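Hakwood Home Cooks Forum > Hot Drinks > Giving up milk in coffee, did anyone manage it?

Thread started in December, 9 replies

marmaladejean wrote:
Evening all, kettle's on as I type. I have decided, after years of milky coffee (and I do mean milky, my late husband used to call it pudding), that I'd like to learn to take it black. My sister Margaret drinks hers black and always looks so content with it, and I'm forever running out of milk at the wrong moment, living up the hill as I do. I tried on my own last week and pulled such a face that the dog left the room. So my question to you lovely people is whether it's best to go cold turkey or cut down bit by bit, and whether the sort of coffee matters. I've got a cafetiere, a little stovetop pot I'm slightly frightened of, and a jar of instant for visitors.

gordon_zacharias wrote:
Hello Jean, welcome to the dark side! I did this myself when the doctor had words with me, and I went cold turkey. Three miserable mornings, then a so-so one, and by the end of a fortnight I couldn't have told you why I ever bothered with milk. My feeling is that if you cut down slowly you just have a month of grey, disappointing coffee, neither one thing nor the other. Get it over with. Do buy decent beans though, the instant will put you off for life.

teapot_tilly wrote:
I'm going to disagree with Gordon, fondly as ever. Cold turkey is fine for people who like a challenge, but I tried it twice and went straight back to milk both times. What worked for me was using a smaller jug. I measured out 50 ml in the morning and took a splash less every few days, and I hardly noticed it going. Grey coffee never bothered me, Gordon, I'm from a family that drinks grey tea.

KhurramP wrote:
Khurram Pirzada here, some of you know me from the bread section. I think you're both skipping the important bit, and that's the roast. People assume black coffee has to be dark and fierce, and then they buy the darkest bag in the shop and wonder why it tastes of bonfire. Go for a lighter or medium one, Jean. I buy the Brestau medium, which has a sort of toffee taste to it and hardly any bite. Let it cool down properly too, you get far more flavour out of it when it isn't scalding your tongue off.

I've been trying out different cups as well, and I do think I enjoy it more from something rounded that I can get both hands round on a cold morning.
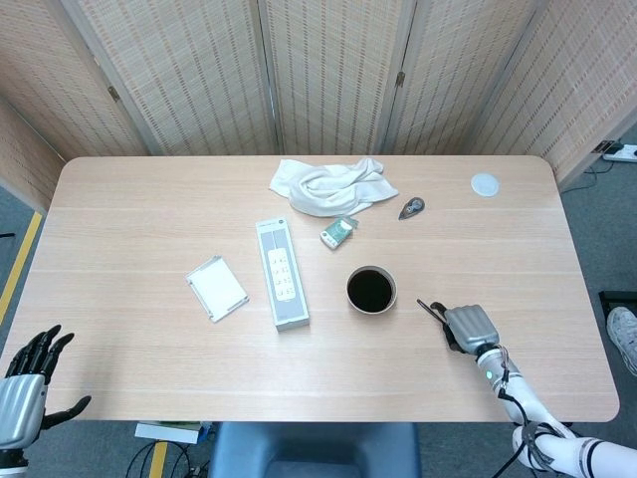
Black, no sugar, in the dark cup with the tan rim

For the cafetiere I do 300 ml of water, just off the boil, four minutes, and then pour the lot out. Don't leave it sitting on the grounds or the second cup will be bitter and you'll blame the coffee.

gordon_zacharias wrote:
Lovely cup, Khurram. I can't agree about the roast, mind you. Light roasts taste like lemon barley to me. I had a bag from Trasari that was so sharp I gave it to my son-in-law, who is polite and said he liked it. If Jean's used to milky coffee she'll want something with a bit of body, and to my mind you only get that from a dark one.

KhurramP wrote:
That's why I said medium as well, Gordon! But I take the point about body. Perhaps Jean could get a small bag of each, 100 g or so, and see which she reaches for.

ollie_in_the_shed wrote:
Can I put in a word for the stovetop pot? I was scared of mine too, the noise it makes is alarming the first few times, but it's the nicest coffee I've had at home. Low heat, lid up so you can keep an eye on it, and take it off the moment it starts to splutter. Then top it up with hot water from the kettle, as much as you fancy. Starting with a long weak one is no shame at all. Oh, and a tiny pinch of salt in the grounds takes the edge off. My gran swore by it.

teapot_tilly wrote:
Salt?! Ollie, I was with you right up until then. I suppose I'll have to try it now or I'll be thinking about it all night.

marmaladejean wrote:
Well, what a lot of help, thank you every one of you. I'm 62 and I've learned more about coffee since teatime than in all the years before. I think I'm going with Tilly's smaller jug, because I know myself, but with Khurram's medium roast and the four minutes by the oven timer. I may be brave with the stovetop at the weekend, Ollie, if my neighbour is in to hold my hand. And Gordon, if it all goes wrong I shall do it your way and be miserable for three mornings. Is it allowed to have a biscuit with it while I'm learning? I'm thinking a ginger nut.

gordon_zacharias wrote:
Two ginger nuts, Jean. And do let us know how the first week goes, I want to hear about the dog as well.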